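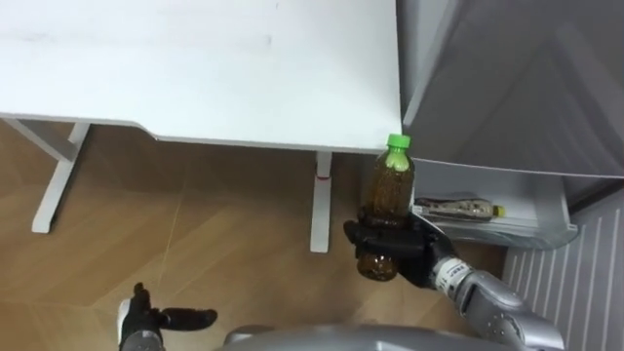

일하는 시간과 쉬는 시간은 누가 정할까요?

어른들은 회사나 가게에서 일을 하고 돈을 받습니다. 이 돈을 임금이라고 합니다. 일을 시작하기 전에는 일하는 사람과 회사가 서로 약속을 합니다. 하루에 몇 시간 일하는지, 임금은 얼마인지, 언제 쉬는지를 종이에 적습니다. 이 종이를 근로계약서라고 부릅니다.

우리나라에서는 법으로 하루에 일하는 시간을 정해 두었습니다. 보통 어른은 쉬는 시간을 빼고 하루 8시간까지 일합니다. 더 오래 일하는 것은 연장 근로라고 하고, 회사는 그만큼 돈을 더 주어야 합니다.

쉬는 시간도 법에 나와 있습니다. 여덟 시간을 일하면 일하는 도중에 한 시간 이상 쉬어야 합니다. 쉬는 시간에는 밥을 먹어도 되고, 산책을 하거나 책을 읽어도 됩니다. 회사가 쉬는 시간에 일을 시키면 그 시간은 쉬는 시간이 아니라 일한 시간이 됩니다.

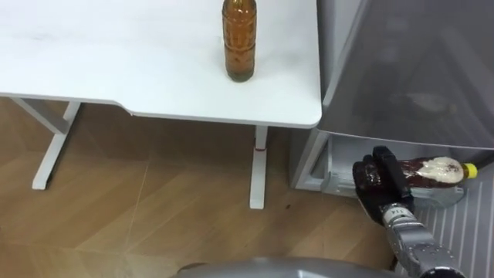

흰 책상 위에 놓인 갈색 유리병

우즈마 라나 씨는 미라니라는 가구 회사에서 일합니다. 아침 9시에 일을 시작해서 저녁 6시에 마칩니다. 회사에 있는 시간은 모두 아홉 시간이지만, 점심에 한 시간을 쉬기 때문에 일한 시간은 여덟 시간입니다. 어느 날 주문이 많아 저녁 8시까지 남았다면 연장 근로는 두 시간입니다. 저녁에 따로 쉬지 않았을 때의 계산입니다.

약속이 지켜지지 않으면 어떻게 할까요? 먼저 회사에 이야기할 수 있습니다. 그래도 고쳐지지 않으면 고용노동부에 알립니다. 그곳에는 회사가 법을 잘 지키는지 살펴보는 근로감독관이 있습니다.

낱말 풀이
임금: 일을 하고 받는 돈
근로계약서: 일하는 조건을 적은 약속 문서
연장 근로: 정해진 시간보다 더 일하는 것

해 보기
집에서 일하는 어른에게 하루에 몇 시간 일하고 언제 쉬는지 물어보고, 공책에 시간표를 그려 보세요.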